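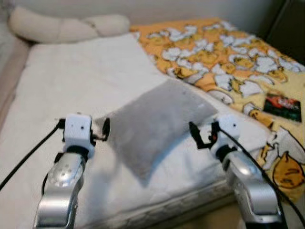 According to Ammont, a pillow has no wrong place on a bed so long as it is on the bed, and a course that spends a whole evening on the matter should refund part of the fee. The remark came in on last term's feedback form and goes out again to every new group. Please keep it in mind as you read. By the end of the session you may agree with it, and you will still be expected to line up your seams.

Household Skills for Adults
Wovalside Evening Program
Handout for Session 3: Making the Bed, Part Two (Pillows)

What we covered last time

Bottom sheet, corners, smoothing. If your corners came untucked during the week, see the notes for Session 2, page 11, and look again at how much sheet you left at the foot. Most of you left too little. One of you left enough for a second bed.

Where the pillow goes

We start with a plain rectangular pillow and a white sheet, with a bolster along the head and a patterned blanket to one side. A pillow on the diagonal is a pillow in transit. It has been put down, which people often confuse with being put away.

The standard position is flat, long side parallel to the head of the bed, centered on the sleeper. On a bed for one, that means centered on the mattress. On a bed for two, each pillow is centered on its own half, and the halves are whatever the two of you have negotiated. This course does not take sides.

Leave a gap of about 2 inches between the pillow and the head edge of the mattress. Push it hard against a wall and the case picks up whatever the wall has to offer.

Turning it

Go to the side of the bed. Do not lean in from the foot, even if you have long arms and a high opinion of your back. Take the pillow by its two short ends, lift it clear of the sheet, turn it in the air and set it down. Dragging is quicker and pulls the sheet with it, and then you are back in Session 2.

If there is a pillowcase, the open end faces away from the door. I have been asked why in every term I've taught this. It looks better from the doorway and that is the entire theory.

Plumping

Hold the short ends and push them toward each other, then let go. Do it again with the long sides. Three rounds will do. Hitting the pillow is optional and mainly benefits the person doing it.

Soft, fuzzy covers want a final pass with the flat of the hand, all in one direction. Stroke half of it one way and half the other and you get a two-tone pillow, which some people pay extra for.

Foam pillows don't plump. Squeeze one all you like; it will return to its original shape with an air of patience. Just turn it over.

Gray on white

Several people asked about mixing colors. A light gray pillow on a white sheet is fine and forgiving. It will also shed on the sheet for the first few washes if the cover is fuzzy, so wash it separately and inside out if it comes off. Check the label. Labels are dull, but shorter than this handout.

The Lapiņa fold

We ran out of time for this on Sunday and will begin with it next week. It concerns the top edge of the flat sheet, turned down over the blanket to the depth of the pillow. You need the pillow in its final position before you fold, so anyone who skipped the sections above will be found out quickly.

Practice for the week

Make your own bed every morning with the pillow in standard position. Take a look at it from the doorway before you leave. Then do it once with your eyes half shut, at 6 a.m., under the conditions in which most beds are really made or abandoned.

Bring one pillow, any size, with its case off and packed separately. The Itari room has beds but the pillows there have been through a great many terms.

Room change

We are in 229 next week, up the back stairs. The elevator stops at the floor below and you will have to carry your pillow the rest of the way.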